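Bedside table (lodging furniture)

From the Trurnent Reference to Furniture and Fittings

A bedside table, also called a nightstand or night table, is a small case piece or open table placed beside the head of a bed. In lodging use it holds a lamp, a telephone and the guest's personal items, and it commonly includes a drawer. The term covers freestanding units, units fixed to the headboard panel, and shelves hung from the wall. This article deals mainly with freestanding tables and with the room fittings that determine where they stand.

Contents
Terminology
Form
Construction
Drawer and slides
Bases and floor contact
Relation to wall fittings
Telephone placement
Damage and repair
See also

Terminology

"Nightstand" is the usual word in American trade catalogs. "Bedside table" is more common in British use and is preferred here because it includes pieces with no enclosed storage. "Bedside cabinet" is reserved for pieces with a door. Older inventories use "commode" for a cabinet that held a chamber pot, and the word survives for low chests of drawers that have no connection with that use.

Contract furniture lists separate the single table, serving one bed, from the shared table, placed between two beds. A shared table is wider and often has two drawers side by side, so that each person has one. Some lists add a third class, the corner table, for beds placed against a side wall.

Form

Most bedside tables are rectangular. The rectangular plan is simple to build, fits flush to the wall and leaves no gap between the table and the bed. Its drawback is the front corner, which projects into the walking space beside the bed at the height of the knee or thigh.

Round and drum-shaped tables avoid the projecting corner. The top is a disk, and the body below it follows the same curve or is set slightly inside it. A drum body loses storage volume in comparison with a box of equal width, as the drawer box inside remains rectangular while the front panel is curved. The spaces between the drawer box and the curved side are closed off and unused.

Height is set by the bed. The top of the table is normally level with the top of the mattress or slightly below it, so that a person lying down can reach objects without lifting the shoulder. The Norow drum table, a contract pattern supplied in two diameters, stands 23 inches high in both. Tables made for older, lower beds are sometimes raised on longer legs when mattresses are replaced with deeper ones.

Construction

Drum bodies are made in one of several ways. In stave construction, narrow strips are beveled along their edges and glued into a ring, and the ring is then turned or sanded round. In bent-panel construction, a thin sheet is wrapped around shaped ribs and faced with veneer. In molded construction, several layers are pressed together in a curved form under heat, and the body leaves the press close to its final shape.

Veneer on a curved body is normally laid with the grain vertical, which allows the sheet to bend across its weaker direction. Horizontal grain is possible on large radii and is used where the designer wants the figure to run continuously across the drawer front and the sides. A continuous match requires that the drawer front be cut from the same sheet as the panels on either side of it.

Tops are finished with a film coating resistant to water and alcohol. A loose glass disk is sometimes placed over the top in lodging rooms. The glass protects the finish, though it can trap moisture at the rim.

Drawer and slides

The drawer is the part of a bedside table that receives the most use and the most service calls. Two arrangements are common.

Wooden runners support the drawer box on strips fixed inside the body. They are cheap and can be renewed with hand tools. They bind when the wood swells, and they provide no positive stop unless a separate block is fitted.

Metal slides are mounted in pairs, one on each side of the drawer box or both beneath it. Side-mounted slides are visible when the drawer is open. Ball-bearing slides carry the load on small steel balls held in a cage, while roller slides use plastic wheels running in a folded channel. A black finish is often chosen for darker furniture, where a bright zinc finish would be noticeable along the edge of an open drawer.

On a curved front, the panel extends beyond the sides of the drawer box. The slides are therefore set inward from the outer face, and the body needs internal spacers to carry the fixed halves. The Felon contract range uses a spacer held by 4 screws on each side. Loose spacers are the usual cause of a drawer front that sits crooked when closed.
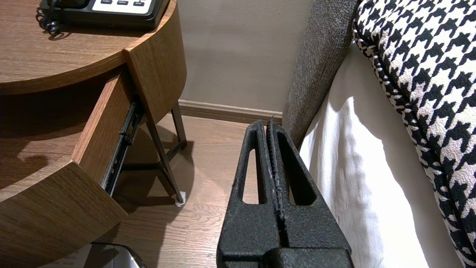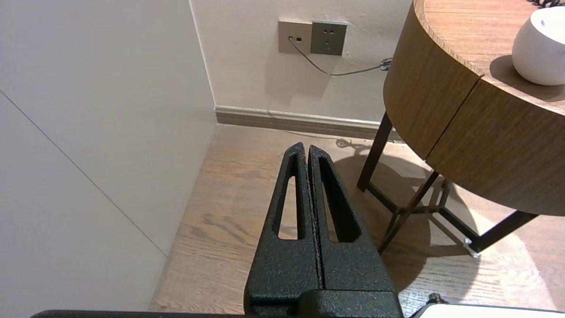

First: round wooden bedside table with open drawer and telephone. Second: wall plates for data and power.
Photos: Bohdan Ivanyshyn

Bases and floor contact

A drum body may rest directly on the floor, on a recessed plinth, or on legs. The plinth gives the greatest stability and keeps dust from collecting underneath, but it makes the piece heavy to move and prevents cleaning below it. Legs leave the floor open. Thin metal legs are common under round bodies, where a tapered wooden leg would need an angled mounting block to meet the curve.

Splayed legs widen the footprint. On a round table the feet are generally kept within the circle of the top, so that they do not catch the shoes of a person walking past. A body with a heavy drawer requires more care in leg placement than an open table: when the drawer is fully extended and loaded, the center of gravity moves forward, and legs set too far back allow the table to tip.

Each leg ends in a pad. Felt, rubber and hard plastic are all used. Felt slides easily on smooth planks but picks up grit, which then scratches the finish of the floor. Rubber holds the table in place and may leave marks on some floor coatings. Hard plastic, often white or gray, wears slowly and is easy to wipe. Pads with a threaded stem allow the table to be leveled, a useful feature on plank floors that are not perfectly flat.

Wood-look floors are now common in guest rooms in place of carpet. The change has made furniture pads more important, as a metal leg that did no harm on carpet will dent or score a hard surface. It has also made the baseboard more visible. Where a baseboard is thick, a rectangular table cannot stand flush to the wall unless its rear edge is notched. A round table touches the baseboard at one point only, or stands clear of it.

Relation to wall fittings

The position of a bedside table is largely fixed by the outlets near it. Power is needed for a lamp, a clock and charging equipment, and a telephone or data connection may be needed as well. The plates for these services are often mounted side by side, which simplifies the plan of the room and keeps cords together.

Power and data wiring are kept in separate boxes, or in one box with a divider, even when the plates are adjacent. The plates do not always match in color. Different trades may install the two services at different times, and a replacement plate is usually taken from whatever stock is on hand.

Outlets placed low on the wall are concealed by a drum body more completely than by a table on open legs. Concealment is neat in appearance and inconvenient in practice, as the guest must move the table or reach behind it to use a spare socket. Three remedies are found in contract work:

Raising the outlet above the table top
Mounting a socket in the table itself, with a cord run down the rear
Leaving one outlet on an open section of wall near the bed

The second remedy adds a cord that must pass through the body or behind it. The Jalali room layout method, used in some renovation manuals, places the outlet 6 inches to the side of the table edge farthest from the bed and leaves the table without wiring. The method works best with single tables. With a shared table between two beds, there is seldom enough free wall.

Telephone placement

A desk-type telephone with a coiled handset cord is the most common bedside instrument in lodging rooms. It is placed toward the rear of the top where the line cord is short. The coiled cord tends to fall over the front or side edge, where it can be caught by the drawer when the drawer is closed. On round tops the cord slides along the edge more readily than on square ones, as there is no corner to hold it.

Many lodging telephones carry a row of programmable keys beside or above the number pad. A printed panel identifies the key functions. The panel is changed when a property alters its internal numbers and is generally held under a clear cover.

Wireless handsets remove the coiled cord but still require a base, a power supply and, in most systems, a line connection.

Damage and repair

Typical faults are ring marks on the top, lifted veneer at the lower edge of the body, worn slides and missing foot pads. Lifted veneer usually begins where wet mops strike the piece. It can be reglued under a curved caul shaped to match the body. Flat clamping blocks should not be used - they press only along a narrow line and may crack the sheet.

Slides are replaced in pairs, even when one side still runs freely. A new slide fitted opposite a worn one causes the drawer to rack. Before fitting, the spacers should be checked for movement and their screw holes filled if the threads have stripped.

Missing pads are the least costly fault and are often left unrepaired. A table with one pad missing rocks, and the rocking loosens the leg fixings over time.

See also

Case furniture
Drawer slide
Headboard, fixed
Outlet plate
Veneer, curved work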